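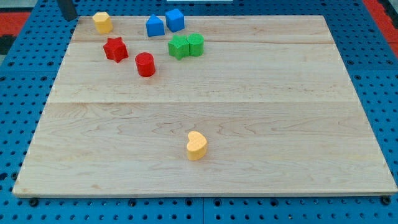 # Nine Hours of Rain: The Films of Alina Chiriac

*Saturday, January 2, 2021*

The Ogola Cinema will open its June season with a complete retrospective of Alina Chiriac, whose characters have been waiting for the same bus since her first feature.

The program includes *Mavine*, restored from the only surviving print, and the long cut of *Gedix*, which runs 274 minutes and has one joke. Audiences are asked to listen for it.

"We considered showing the short version," said programmer Adeel Zaidi. "It's four minutes shorter. The director asked us not to."

Chiriac will introduce the opening night film, *Zoteck*, and take questions afterward. Her last such session consisted of two questions and a long look out the window.

Passes for the full season are limited to 100. Single tickets go on sale in May at the box office, which sells coffee in a size suited to the material. There will be an intermission during *Gedix*.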